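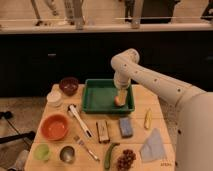

Why does a tabletop arm drop an item just before it reaches the bottom of the tray?

The usual cause is a release height set for one item and used for all of them, followed by worn finger pads and low grip force. Check them in that order. The first takes a ruler and two minutes.

These notes cover the pick-and-place bench at the Ostport workshop, where a Nuklow controller runs the arm and a Liapis gripper does the holding. The fault log from January lists 1,870 picks and 63 faults, most of them early releases over the green tray. The remainder were protective stops, two bad enough to need the arm backed out by hand.

Before touching anything

Press the emergency stop and wait for the brakes to click. A paused program is still a live program, and the Nuklow controller will resume from pause on a single button press at the pendant.

Support the held item before you open the fingers. On this gripper the fingers keep their position when power is cut, so an item can stay clamped for hours and then fall at restart when the gripper runs its homing cycle.

Keep hands out of the space between the elbow and the base column. That gap closes when the arm retracts.

Early release

Read the release height in the place routine. If it is one fixed number, it was probably taught with a small item. Small rounded items, such as an egg shape, need the fingers to go nearly to the tray floor. Anything that lets go higher will bounce or roll to the rim.

Measure from the fingertip to the tray floor with the arm stopped. Write the value on tape and put the tape on the base. Measure again whenever the tray is swapped, even for one of the same model.

Wipe the finger pads with a damp cloth and let them dry. Dish soap leaves a film – plain water is enough. Replace pads at 294 hours of run time, or sooner if the ridges are flat in the middle.

Raise grip force in small steps and try ten picks at each step. Soft fruit goes on a separate force profile. Do not use the high profile on grapes.

Tall items and the protective stop

A tall item fails the other way. It meets the tray while the fingers are still high, the arm keeps driving down, and the controller trips on force. The message reads "joint 4 torque" or "joint 5 torque," which sends people looking for a wrist problem. The wrist is fine. Look at the item length and the grip point first.

Cups and bottles should be entered with their full length measured below the fingers. Add 2 mm of clearance. With clear plastic, take the length by ruler, as the depth camera reads straight through it and reports a number that is too short.

If the arm stops with an item pressed into the tray:

1. Emergency stop on.
2. Hold the tray flat with one hand on the outside of the rim.
3. Release the emergency stop, select manual mode at the lowest speed, and jog straight up. Do not jog sideways.
4. Open the fingers only after the item is clear and supported.
5. Inspect the item for cracks and throw out any that have them. 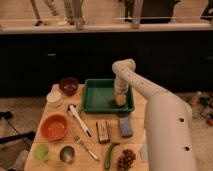 Table layout

Bowls and cups go on the side away from the base. Long utensils lie flat, with handles kept inside the table edge.

Cloths and thin plastic should be weighted or put away between runs. A loose corner caught between the fingers reads as a good grip, and the arm will carry on as if it holds the item.

Route cables along the floor away from where the operator stands, and tape them at each bend.

Restart check

Run the place routine once with empty fingers at quarter speed, then once with the shortest item and once with the tallest. Log all three. If any of them trips, go back to the release height before changing force limits. Raising the torque limit to clear the message is not a repair, and the Maslow test sheet has no box for it.

Checked by Lempi Kallio, 23 Jun 2026. Pad part numbers are on the inside of the tool cabinet door.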